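Reusing Old Office PCs at the Undwood Center
Term project report, Intro to Information Systems
Group 4

1. Why we picked this

Undwood Center gets donated desktops from offices in Indham. Most sit in the storage room until somebody hauls them to the dump. We wanted to know how many could go back out to families and what it costs per machine. Budget from the class was small so no fancy upgrades.

2. What we did

Logged 55 donated towers in a spreadsheet. Model, age, what's missing, does it power on. Took longer than planned, the labels on a lot of them were peeled off. Then sorted into three piles: works, fixable, parts only. Started in March, finished sorting in May.

Rule for parts only was no processor or a dead board. We didn't buy processors. Too many different sockets and used prices went up and down every week. 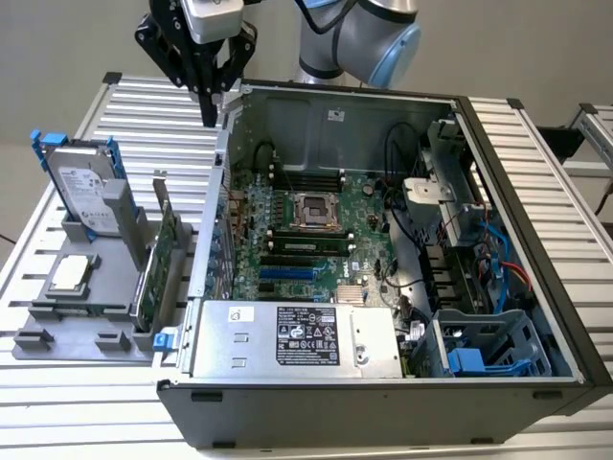 Fig. 1. Dell board with empty CPU socket, side panel off.

Memory and drives were the easy wins. We pulled them from the parts pile, tested overnight and put them in the fixable ones. Replacement drives came from Sturo, used, cheapest we could find. One batch had the wrong connector and had to go back, lost a week there.

3. Results

Works: 16
Fixable: 21
Parts only: the rest

Total spent was 267 dollars, nearly all on drives and a few power cords. All the fixable ones ended up booting except two that kept shutting off. Didn't find out why, ran out of time. We put Linux on everything becuase the licenses were a mess.

4. Problems

Spreadsheet got overwritten once. Keep a backup copy. Also we should of asked the donors up front if the drives were wiped, some weren't, and wiping ate up most of April.

The Lappalainen checklist from our class reader was good for the sorting part but it's written for laptops. We changed the battery section to power supply and skipped the screen section.

5. If we had more time

Follow up with families after a month to see if the machines are still being used. Figure out what to do with the cases, they take up the most room and the scrap yard pays almost nothing for them. Next group can have our spreadsheet, it's in the class folder, second tab is the real one.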